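Search this site
Type and press enter
Search

In defence of the plate that matches nothing

March 17, 2026

I moved to Kiltstead with two suitcases, and in neither of them was a plate. The flat was described as furnished, and it had a bed, a table and a wardrobe with a door that opened by itself in the night. The kitchen cupboards were empty. My first dinner there was soup which I ate from the lid of a food box, and I remember thinking that a person becomes a resident of a place on the day when she owns something to eat from.

So I went to the covered market in Cletwood and bought one red plate. I had no plan for it. The sensible thing was the white set in the window of the shop near the station, everything for four persons in one carton, at 90 pounds. I looked at that carton several times during my first month. I never bought it, and I would like to explain why I believe this was right, and why I think the matching set is a bad habit which we have learned from shop windows.

A big round plate in a strong red does a lot of work on a pale table. My present table is a dull beige colour, the kind that is chosen by someone who does not want to offend, and with white dishes on it the whole meal looks like a waiting room. Red wakes it up.

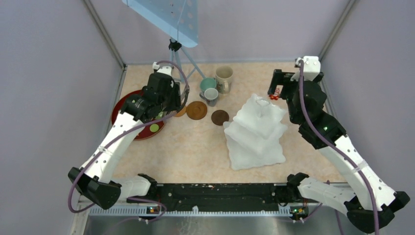 What a set is really for

A set of dishes is made for the guest. It says that the household is in order and that everyone at the table will be treated the same. I understand this wish. My mother had such a set, called Dobos after the cake, with a thin brown line around the edge of every piece. It lived behind glass. In my childhood we used it perhaps 11 times, and each time she was nervous until the last cup was dry and back on its shelf. For daily meals we had the other plates, which came from everywhere, and those are the ones I can still draw from memory. One had a fish, and another had a grey scratch in the shape of a river.

The trouble with the set starts when one piece breaks. With four plates of the same kind, the loss of one makes the other three look like a mistake. People then search for a replacement, and the maker has changed the shade of white, and they end by buying everything again. A friend in Tusurside gave away a full cupboard for this reason. With plates which never matched, one broken plate is one broken plate. You are sorry for it and you sweep the floor.

I have heard three arguments against me and I will try to be fair to them. The first is that different plates do not stack well. This is true, and my own cupboard proves it every morning with a noise. The second is that it looks poor. I think it looked poor when I was young, but I have since eaten in restaurants where the plates were different on purpose and the bill was not small. The third is the most serious: choosing each thing separately takes time, and many people have no time. To them I would say that nothing must be bought in one day. I owned a single plate for 5 weeks, and I was not unhappy.

The same is true for pans, and here my opinion is even stronger. The pan set in the shop always contains one very small pan that nobody has a use for, and it is always the one which stays shiny. Cooks should buy the pan they need, in the colour they like, at the moment when they need it. I am fond of ceramic saucepans in soft green, especially the sort with a smooth, shiny inside, where you can see well what the milk is doing. A mint-green pan with a pale blue handle would never be allowed in a catalogue kitchen – the colours are too close to be a contrast and too far to be a match. On a marbled cream tabletop they look very fine together.

I also like a pan that has a little ear on the side opposite the handle. A full saucepan is heavy, and the second hand wants somewhere to go.

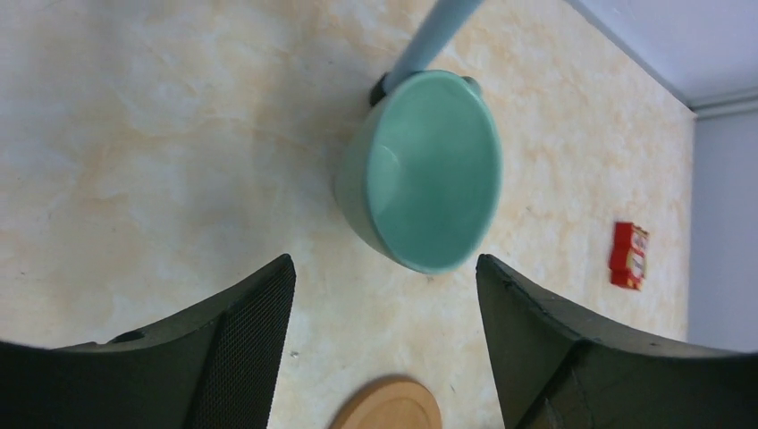

Buying slowly

My advice, if somebody asks for it, is to begin with one plate, one bowl and one saucepan, and to use them until you know what is missing. You will learn if you are a person of soups or a person of rice. You will find out that you need a deeper plate, or that you never needed the small ones. A carton cannot know this about you.

There is a pleasure also in setting such a table. I give the red plate to the guest who is tired, and it has become a small custom in our house that people ask for it. No one has ever asked me for a particular white plate.

I still pass the shop near the station. The carton costs 100 pounds now, and it is a perfectly good set. If you have it at home and you love it, please keep it, but use it on ordinary evenings, and when the first piece breaks, put something yellow in its place.

Related
Why I stopped hiding the good glasses
The covered market in Cletwood, before the new roof
A short word for drying by hand
Soup for one, without shame
Moving to Kiltstead with two suitcases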